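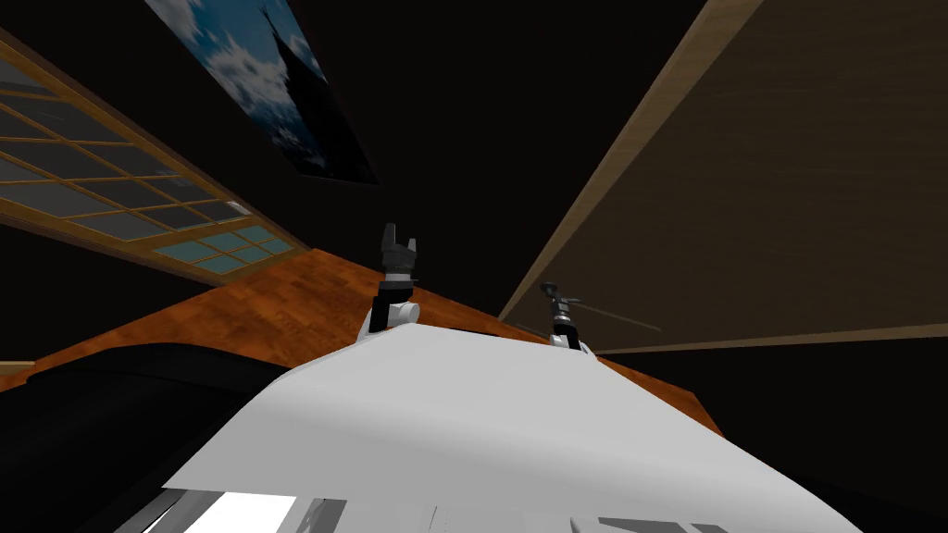

The budget for the robot had to be in by Tuesday, so I spent most of August with a spreadsheet open. I said I'd write up how it came out. This is mostly for people in small shops who are trying to work out what a two-armed robot costs before anybody has sold them one.

We do repair and finishing on wood furniture in Colledwood. There are tables, cabinets and a lot of chairs. The idea is to have a robot hold and pass things at the bench and do some of the dull fetching. We are not buying this year. What we are doing this year is simulation, and that is the first thing I would tell anyone to put in the budget, on its own line.

The simulation seat is from Lubis and costs 900 a year for one user. I had it down as a nice extra at first and nearly cut it. Then we built a rough room in it with a long table and a tall wood cabinet side, put the two-armed model in, and started looking at reach. I had planned for a smaller base. After a week of moving furniture around on a screen I changed the line for the base and the line for the floor space. Changing a number in a spreadsheet is free. Changing a base after it's delivered costs whatever the freight company says.

A few things I got wrong in the first draft.

Grippers. I budgeted for one pair. The quote from Plumow for their basic two-arm setup includes a pair of fingered grippers, and I figured that was that. But fingers that do well on a thin rod may not be what you want for a table leg, so there is now a second pair on the list, plus spare fingertips. The spare fingertips are 30 each and I put in a box of them.

Power. Our back room has one circuit that already runs the dust collector. The electrician's quote for a new line was 493, and it would have been more if the panel were full. Ask about this early. I asked late and had to redo the total.

Training time. I had zero in this row. It now has 2000, which covers a short course for two of us and the hours we won't be at the bench. I think that is still low. My brother-in-law's shop bought a CNC router some years ago and they lost most of a month to learning it.

Lighting. I would not have thought of this without the simulation. When we set the room up dark, the way our back room is in winter, it was hard to make out what was going on over the table in the robot's view. I don't know yet how much the real cameras will care. I put in a line for two LED fixtures anyway.

The service contract is the part I'm least settled on. Plumow wants a yearly fee that starts the day of delivery. Lorkon, who would be the reseller, offers a cheaper one with slower visits. I asked both what happens if an arm goes down in the middle of a job, and only Lorkon gave me a number of days in writing. I put the Plumow price in the sheet for now, as the higher of the two, and left a note in the cell.

I left out insurance until the agent calls back. I also left out resale value. I've seen people subtract it from the price to make the total look better, and I don't believe anyone knows what a used one will bring.

Next up is running the table layout again with the cabinet moved to the other wall. If that frees up enough room, the floor space line comes down and the lighting line probably goes up a little. I'll post the new sheet once the insurance figure is in.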